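Robôs passam a dividir a bancada de triagem na Fultis em Hindham

Funcionários da área de preparação deixam a separação manual e assumem a supervisão dos braços

A Fultis começou em abril a usar braços robóticos na sala de testes da unidade de Hindham, onde são preparados conjuntos de brinquedos para escolas. O sistema, fornecido pela Whitlock, aprende a separar peças pequenas e a colocá-las em tigelas.

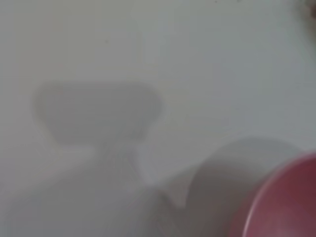
Tempo de leitura: 2 min

Até o ano passado, 22 pessoas faziam a separação à mão, em dois turnos. Segundo a empresa, não houve demissões. Parte da equipe foi transferida para a expedição e os demais receberam treinamento de 41 horas para acompanhar as máquinas, corrigir erros e revisar as gravações das câmeras.

"Antes eu terminava o dia com dor no punho. Agora termino com os olhos cansados", afirma Tumaini Temba, operador que trocou a linha pela supervisão. Ele diz que o trabalho ficou mais leve, mas exige atenção contínua à tela. 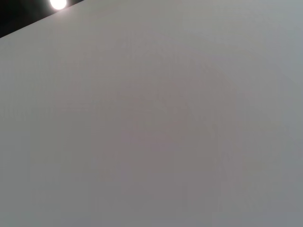 Peças irregulares são o maior desafio

Os testes usam uma mesa branca, uma tigela rosa e itens de formatos diferentes, entre eles uma bolinha rosa com o desenho de uma folha verde.
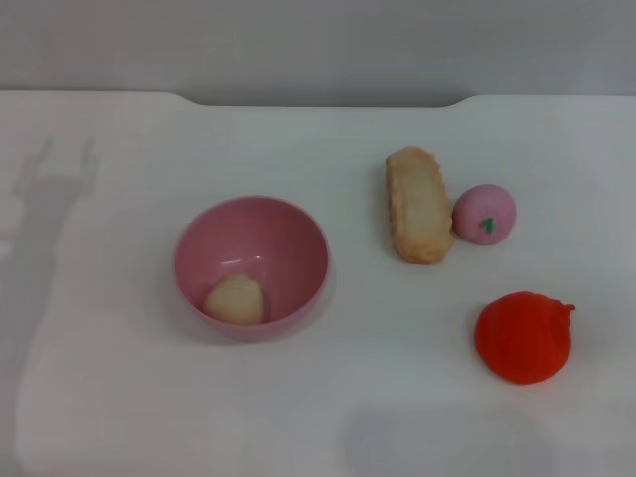 Cada sessão tem 100 tentativas. Quando o braço falha, o operador registra o motivo e reposiciona as peças. Em abril foram anotadas 702 correções, número que a direção quer reduzir antes de levar o sistema à unidade de Jalonmont.

Os trabalhadores pedem pausas fixas para quem passa o turno diante do monitor e uma revisão salarial para a nova função. A Fultis informou que discute os dois pontos com a equipe e que manterá a separação manual no turno da noite.

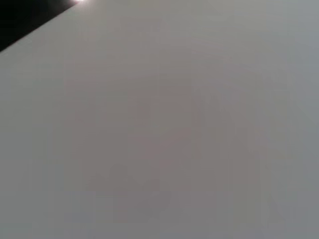
Superfície clara vista de perto pela câmera do braço, na unidade de Hindham.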